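3. What counts as "put away"? Sorting habits in shared kitchens

I should say up front that I came to this topic by way of an argument. Sayaka Tsuji and I shared a kitchen for six years, and for nearly all of that time we disagreed about whether a thing sitting on the counter had been put away. She said yes, if it was in its usual spot. I said no, put away means behind a door. When we started the interviews for this paper I was pretty sure I'd be able to show I was right (I wasn't, more on that in Section 5).

We talked to people in 100 households in Mangate and the older streets of Hosoda, mostly in July, mostly after dinner, when folks were already in the kitchen and willing to complain about it. Yareli Manríquez ran the Hosoda half and has a real gift for getting people to open a drawer they don't want to open. We asked everyone the same first question: "Where does this live?" Then we pointed at something. That was it! The word "live" did a lot of work for us. People who would have shrugged at "Where do you store this?" had long and sometimes heated answers about where a colander lives.

Three kinds of answers came up again and again, and I'll go through them in the order we noticed them. The first is what I've been calling a home answer, where the thing has one spot and everyone in the house agrees on it. Knives were like this almost everywhere. The second is a season answer: it lives on the counter in summer and in the hall closet the rest of the year, or it lives out when the kids are around. The third is a parking answer, and this is the one I find most fun. A parked thing has no home at all. It gets moved whenever somebody needs the space under it, and it can go on like that for years. One couple in Mangate had been parking the same fish kettle since their wedding.

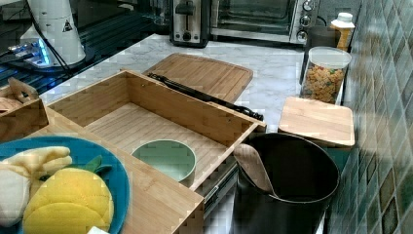
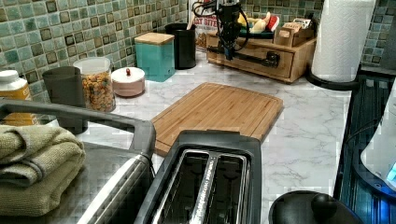
Figure 2. Kitchen counters with bamboo pieces set out on them.

Parking answers gave us the most trouble when it came to coding. Yasuo Takeda wanted to treat any object without an agreed spot as parked, and I wanted a narrower rule, because plenty of things have no agreed spot for the simple reason that only one person in the house ever touches them. Trays and boards turned out to be the hard case. An open tray like the one in the first picture of Figure 2 can be the thing being stored and the place where other things are stored, both at once, and if you ask where the bowl inside it lives, some people will say "in the tray" and others will name the cupboard the tray is supposed to go back to. A cutting board lying flat, as in the second picture, is nearly as bad. Is it out, or is that just where it lives? We went back and forth on this for weeks and finally agreed to code containers and boards separately from everything else.

Once we did that, the rest of the coding went a lot faster. Jolien Claeys and Takumi Yokoyama each went through the full set of 700 answers on their own, without seeing each other's notes, and then sat down together over the ones that didn't match. There were almost 200 of those, which sounds awful, but most were small stuff: a season answer that one of them had read as a home answer because the person never mentioned winter. The real disagreements were nearly all about shared houses where two people had given us different answers for the same object. We kept both answers in those cases. I think that's the right call, even though it makes the tables messier, because the disagreement is the thing we wanted to look at in the first place.

One more wrinkle before the results. People talk about kitchens differently when the other person is in the room. Yareli noticed it early on: answers got shorter, and "we keep it there" took over from "I keep it there." We didn't plan for that, and our notes on who was present are patchy for the first several Mangate visits, so in Section 4 I only use the Hosoda interviews when I compare couples who were interviewed together with couples who were interviewed apart.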